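About Lavska

Home / About / What we test / Contact

Lavska is a small test shop. We try out grippers, arms, cameras and controllers and write up how they did. Other people build them. Mostly our readers are labs and small factories about to spend money, and they'd like to know which jaw slips before they own 40 of them.

Kwame Ametepe started it after a bad year with an arm that looked great in the brochure. Adwoa Adjei came on to run the bench and now runs most of the rest too. We've been three people, then five, now back to four. Hiring page is out of date, sorry, will fix.

What we do

Side by side trials. Same objects, same table, same operator where we can manage it. A gripper gets 1,000 picks before we say anything in public about it. Arms get longer. Controllers get whatever Kwame feels like throwing at them, plus the written test plan.

So far 1,077 trial sheets in the archive. Each one has the settings, the object, the result and a line for the operator to complain in. Read the complaints first — they're the useful bit.

What we don't do

No paid reviews. Makers can send us hardware, and they can see the draft 3 days before it goes up, and they can correct a wrong part number. They can't change the score. Two have asked for their stuff back. Fine.

We don't do safety certification either. Please stop emailing about that, we'd only send you to somebody else.

Current work

Vultau vs. Komham, wrist cameras, round two. Round one got messy becuase the firmware changed halfway through, so we're running it again from scratch. Lengyel controller is on the bench after that. Results in November if the cables show up.

Also a long comparison of jaw pads, soft and hard, on 140 household objects. Cups, jars, lids, sponges, a whole lot of tupperware. Slow going. Adwoa has opinions about sponges.
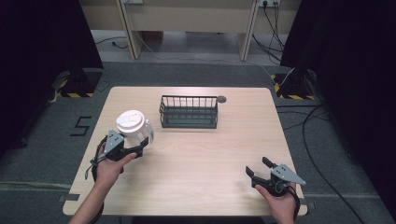 Hand-held grippers are the part of the shop that's grown most. You get the feel of a jaw right away, before anyone has to program an arm, and a bad finger shape shows up in an afternoon. We run them as a pair, one per hand, strap on each, and the operator works across a plain table with a few objects on it. Light plastic is a good early test. A white cup with a lid on, held in the left jaws and only just off the tabletop, asks a lot more of your squeeze than a heavy jar would. Wire basket stays on the same table for place tasks. Scores go on the sheet by hand, typed up later.

Sending us something

Write first, ship second. Tell us what it is, what it weighs, what voltage it wants and who to call when it won't boot. Put the power supply in the box. Really, put it in the box.

Loans run six weeks. We pay return shipping inside the country, you pay it otherwise.

Visits

By appointment, small groups, closed shoes. You can try most of what's on the bench, just ask Adwoa before you pick anything up. Students welcome, bring your own objects if theres something odd you want gripped.

Page last updated 4/10/25.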